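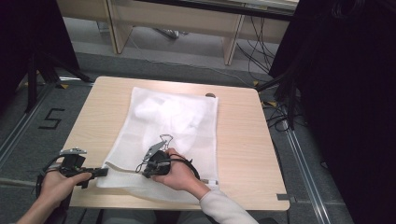

In Defence of the Mesh Bag

By Dilwyn Prydderch

There are two kinds of household, and I have lived in both. In the first, the washing goes into the machine as God and gravity arranged it. In the second, certain garments travel inside a white net bag, like oranges. I grew up in the first and married into the second, and I would like to say a few words on behalf of the bag, having spent the better part of fifteen years sneering at it.

My objections were the usual ones. A laundry bag is a container for putting things in before you put them in a container. It has to be bought, stored, found, filled, zipped, unzipped, emptied and then dried itself, so that it hangs on the airer among the clothes it was supposed to be serving, taking up the room of two pairs of socks. My mother got through her entire life without one and her blouses were perfectly all right. I said this quite often. I said it in front of guests.

Then there was the matter of the jumper, which I will keep short. It was grey, it belonged to my wife, and it went round with a bra whose hook had come adrift. The jumper went in as a jumper and came out as something you might use to strain soup. I bought a bag the same afternoon.

I bought, in fact, a set, made by a firm called Rellent, in sizes nobody had explained to me. There was a little one for what the packet called "intimates", a long rectangular one, and one so enormous I assumed it was for curtains until Lizelle Radebe, our neighbour, told me it was for curtains. The long rectangular one is the one I have come to love. It lies flat on a table. A bag that will lie flat on a table can be filled properly, and this brings me to my actual subject, on which I find I have become a bore.

Most people fill a laundry bag the way they fill a bin. They hold it open with one hand, stuff with the other and give up when the zip complains. What you get is a ball. The cloth is all bunched up at one end with an acre of empty net flapping behind it, and in the drum it turns into a sort of cosh. You can hear it from the hall. We had a Skella front-loader at the time, spinning at 800 on the delicates, and with a badly filled bag in it the thing used to walk out from the wall to meet me.

The cure is a table. Any will do, though a pale wooden one is kindest, as you can see a dark sock on it and you can't lose a white one for long either. Lay the bag down with the long side running towards you. Put the garment in, and then work it along with your fingers from the outside, through the net, until it has spread out. The mesh lets you see where the cloth has got to. Pinch it, tug it, smooth it, and leave it some slack. It takes perhaps a minute, during which you will feel foolish, and then it is done.

I described this method at some length to my friend Pieter Mabaso, who heard me out and asked if I was sleeping all right.

Pieter represents the opposition, and I should be fair to him. His view is that a fabric which can't survive a washing machine has no business in a house that contains one. He buys shirts the way other people buy coal. If something comes out ruined, he regards the machine as having made a sound editorial decision. There is a grandeur in this and I used to share it. But Pieter lives alone and is never cold, and I notice that when his sister gave him a decent scarf he didn't wash it at all, ever, which seems to me a worse compliment to a scarf than putting it in a net.

The other camp is more troubling, because it is nominally my own. These are the people who have gone too far. Reshma Fourie, whom I like very much, owns a bag for each member of the family, with initials on, and the socks go into the wash by household rank. She told me she had not lost a sock in years. I believed her. I also saw her face when one of the children came down in a pair that didn't match, and I thought, there is a price for everything. A certain number of odd socks in a drawer keeps a person humble. I wouldn't want to be without mine.

And the shops, naturally, have caught on. I was recently shown a bag by a company called Zulel at a price of 119, and I won't tell you the currency because it would be shocking in any of them. It had a padded shell. It had a leaflet. I asked the assistant what it did that net didn't do and she said it was more of a system. I have become wary of anything in the home that is more of a system. A bag is net on the sides and a zip along one edge, and if you are lucky there is a bit of elastic to tuck the zip pull under, so that it doesn't tick against the glass all through the rinse like somebody wanting to be let out.

That little bit of elastic is, by the way, the only feature worth paying extra for. Cheap bags leave it off. You can sew one on with a scrap of hair elastic in five minutes, or in my case in forty, with a plaster.

I should say something about whites, as white things in a white bag are where beginners come unstuck. Once a pillowcase or a thin cotton top is inside white mesh, all you have is a general paleness with folds in it, and it is entirely possible to take the bag out of the machine, feel that it is light, decide it is empty and put it away in the cupboard. We did this with a christening blouse. It was in there until October. It had taken on the smell of a cricket pavilion and had to be washed again, at 40, in the same bag, which I thought was rather sporting of it.

So I now check. I put the bag down flat and press along it with the palm of my hand from one end to the other, like a customs man. My wife says that nobody else on earth pats the laundry. She may be right, but the blouse was her side of the family's.

What I can't quite account for is how much I have come to enjoy it. Laundry, as a rule, offers very few moments of workmanship. The machine does the washing, the weather does the drying, and the ironing in our house is done by wearing things until they give in. Filling the bag is the one part where care goes in and something better comes out. A shirt laid in loosely comes home looking like a shirt. The straps are where you left them. The cuffs haven't plaited themselves round the leg of somebody's pyjamas in what always looks, when you pull it out, like the end of a very long argument.

Anel Molefe, who used to run the laundrette on Potgieter Street and has forgotten more about washing than I will ever learn, was not impressed when I told her all this. She said the customers with the bags were the same customers who turned their jeans inside out and emptied their pockets, and that their clothes would have lasted whatever they'd been washed in. It was the people she never saw carrying a bag who needed one. I said that was very nearly an argument for the bag. She said it was an argument for emptying your pockets.

I have thought about that, and I do now empty my pockets. I found a tape measure, a receipt from the Rellent people and a peppermint. The peppermint I ate. The receipt says I may return the curtain bag at any time if it is unused, and it is certainly that, as we have blinds.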